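Notes d'intervention, Asmaa Zaki, atelier Barnosum, janvier 2019

Diapo 4. Rappeler la règle : tout objet posé sur le plan de travail a un contenant, ou il retourne en réserve. Donner la référence du bac standard (Holub 2708) sans s'y attarder. 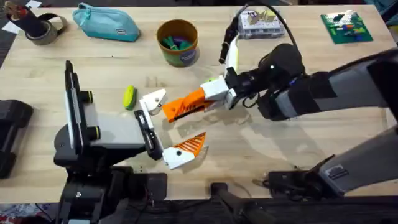 Plan de travail en bois clair : trousse, gobelet, boîte compartimentée, ruban adhésif.

Commenter les contenants seulement. Trousse zippée : contenu invisible, étiquette nécessaire. Boîte transparente : petites pièces identifiables sans ouvrir. Le rouleau gris reste hors contenant, prévoir un support.

Transition : budget de 500 euros pour 2 postes. Passer la parole à Ľudovít Machala pour l'étiquetage. Questions à la fin.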